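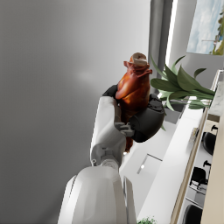
Collavau is a set of simulated kitchen episodes for a two-finger-and-knuckle gripper we are building in a shared workshop. Everything in it is rendered, and nothing was recorded on the real arm. The roast bird is the hardest of the held objects - glossy, uneven, and easily hidden behind the black finger pad. The long leaves of the plant beside it overlap the pad too, so segmentation masks near the grip need checking before you train on them.

Contents
300 episodes, 200 for training and the rest held out. 14 object models. Each episode has colour frames, joint angles and a grip label (held, slipped, missed).

Camera
The virtual camera is tilted hard, so the counter runs on a diagonal. We left it that way to match the bracket on our bench. Do not rotate the frames if you plan to use the joint angles with them.

Known problems
Contact forces on the rounded objects are too high in episodes before the August rebuild. Those are tagged "old".
The Vovitz loader drops the last frame of every episode. Use the Hviid script in tools instead.
Shadows on the white arm shell are softer than under our workshop lights.

Running it
Unpack into one folder and point Wiso at it. The full set takes 40 minutes to index on the workshop computer - the second run is much faster. Keep the folder names as they are.

Licence
Free for home and classroom use. Please send fixes to the labels as a patch file.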